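Sun 21 November — Terico newsroom

Uvurstead hospital to replace sterile supply line

The district hospital in Uvurstead will replace its central sterile supply line under a contract awarded to Terico. The work covers 2 washer-disinfectors, a new drying cabinet and 360 instrument trays, with suturing sets first in the delivery order.

Trays from the current line are held for inspection when the load record is incomplete. The new system logs temperature and pressure for each cycle and stores the record under the tray number.

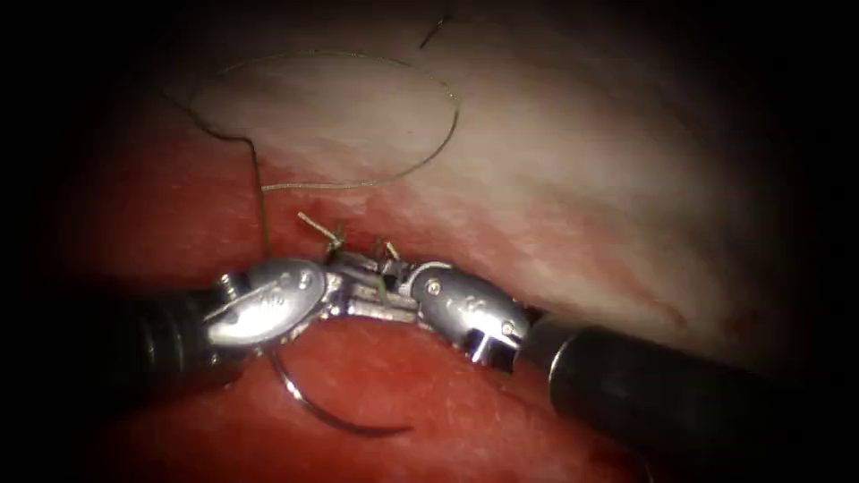

Installation starts in March and is scheduled to take 17 weeks. During that period, processing moves to the Lau site, with two van transfers a day. Elective lists will run on reduced hours — emergency theaters are not affected.

Staff training consists of 21 sessions, held at Lau before the changeover. Acceptance testing will be carried out by Dirkus.

Related items
Lau site extends loading bay hours
Dirkus publishes revised steam quality checklist
Uvurstead outpatient parking: new entrance

Contact the newsroom | © Terico | Back to top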